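Ratevcombe opens clothing and textile sorting room in Ukley

Residents of Ukley and the villages nearby can now hand in unwanted clothes, blankets and household fabrics at a new sorting room run by Ratevcombe. The room opened in May in the former Lallavitz building, next to the bus station, and takes items in any condition as long as they are clean and dry.

Ratevcombe has collected textiles in the area through street banks and a monthly van round. Until now everything was taken out of town in sacks and sorted elsewhere. The company says sorting close to where things are handed in means fewer good items are spoiled by being packed tightly with bulky or dirty ones.

During a trial before the opening, 458 households brought in 3904 kilograms of textiles. Most of it was everyday clothing. Bedding and towels made up much of the rest, along with curtains, cushion covers and a large number of odd gloves and scarves.

Each delivery is weighed at the door and given a numbered ticket. The contents are then moved in small lots to the sorting tables, which have plain white tops so that marks, loose threads and small dark items are easy to spot. Items are lifted out one at a time, opened up and checked before being placed in a basket for the next stage.

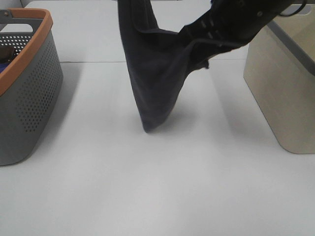 Dark fleece and felt are checked separately from cottons. Both pick up lint, and a navy or black garment that looks clean in a pile can turn out to be covered in it once it is hung up. Pieces that only need brushing go to a side bench. Those with holes or worn patches are kept for cutting.

Items leave the room by one of four routes. Clothing in good order goes to the Ratevcombe shop on the ground floor or to partner shops outside the town. Warm layers and blankets are set aside from late summer for winter parcels. Sound fabric from damaged items is cut into squares and strips for school craft rooms and sewing groups. What remains is baled and sent for fibre recovery under an agreement with Tomar, which processes mixed textiles for padding and insulation.

Of the material handed in during the trial, 66 per cent was fit to be worn or used again as it was. Ratevcombe expects that share to change through the year, with more worn-out school clothing arriving in July and more coats in spring.

The company is asking people to do a few things before they come. Pockets should be emptied and zips closed. Shoes should be tied together in pairs. Socks and gloves are welcome in pairs or singly, but pairs should be folded together so that they do not become separated on the table. Bags should be tied at the neck and light enough for one person to carry.

The room cannot take duvets, pillows, carpets, electric blankets or anything that has been in contact with paint, oil or garden chemicals. Damp items will be turned away at the door, as they can spoil everything packed with them. School uniform with a badge is accepted and is returned to the school's own second-hand rail where there is one.

Residents who cannot travel to the building can still use the street banks, which will be emptied more often than before. The monthly van round will continue on its present route. Two extra stops have been added on the north side of the town, and the full list is on display at the sorting room and in Ukley library.

The ground floor shop sells clothing, bedding and fabric by weight. Offcuts are sold in mixed bags, and buttons, zips and buckles taken from damaged garments are kept in trays by the till. Money from sales goes towards the running costs of the room and the van.

Schools and local groups can ask for fabric at no charge. Requests should give the kind of material wanted, the amount and the date it is needed. Fleece and felt are usually available in dark colours, and there is a shorter supply of plain white cotton.

Opening times

The sorting room accepts deliveries from 9am to 4pm on weekdays. The shop opens at 10am and closes at 5pm. Bags should not be left outside the building when it is closed.

Notes to editors

Ratevcombe collects, sorts and resells used textiles. Its Ukley building has a sorting room, a baling area and a shop. Media requests and requests to visit should be made to the Ratevcombe press office.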